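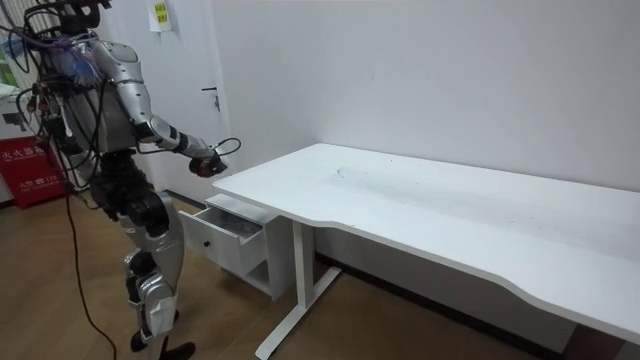

18th August
By the Drendach press desk

Drendach publishes first results from its household chores trial, and asks for your patience with the drawers

Can a machine do the chores yet? People have been asking us that at open days, at trade fairs and once in the line at a bakery, and we have always had to mumble something friendly and change the subject. Today we are very happy to give a fuller answer. Drendach is releasing the first results of Posside, our long-running trial of humanoid robots at ordinary jobs around the home and the shop, and the short version is: some chores, on some days, with a person close by.

The trial covered 3,703 attempts at everyday work. The robots were asked to open and close drawers, put small things away, wipe down desks, carry light boxes from a counter to a shelf and hang up dish towels. Of those attempts, 1,385 were finished from start to end with no help at all from a person. We counted strictly – if somebody nudged a box back into reach, or pushed a drawer the last inch, that attempt went down as helped, however well the rest of it had gone.

We know that is well short of half, and we would sooner say so plainly than dress it up. Anyone who runs a busy shop would not keep a helper who needed rescuing that often, and most families would lose patience before lunch. Still, we are fond of these numbers, because they come from plain furniture in plain rooms, and they give us something solid to work from.

Drawers turned out to be the part of the trial we talked about most. A small round knob asks a good deal of a robot hand. The fingers have to close on it without slipping, the arm has to pull in a straight line, and the whole body has to stay steady or shift back a little as the drawer comes out. A low cabinet tucked under a desk is harder again, with the desktop overhead and not much room for an elbow. People do all this while thinking about something else entirely, and we have come away with a new respect for anyone who has ever fetched a stapler.

Wiping was better than we had hoped on flat, open surfaces and rather poor near edges and corners. Dish towels were slow going. Light boxes went well on the shop-floor side of the trial, so long as the boxes were all one size, and our partners at Breta, who lent us their stockroom in Cáceres and a great deal of good will, tell us they would welcome that sort of help at closing time once it is quick enough to be worth having.

Speed is the other thing we should mention. A chore that takes a person a few seconds can take a robot 2 minutes, and longer if it has to try again.

The next round of Posside begins in October. It will add 100 new pieces of furniture, many of them secondhand, with sticky runners, odd handles and doors that swing the wrong way – the kind of thing most of us live with. Drendach will share those results in the same way, helped attempts and all.

Shops and households near Cáceres that would like to suggest a chore for the October round are warmly invited to write to the Drendach press desk.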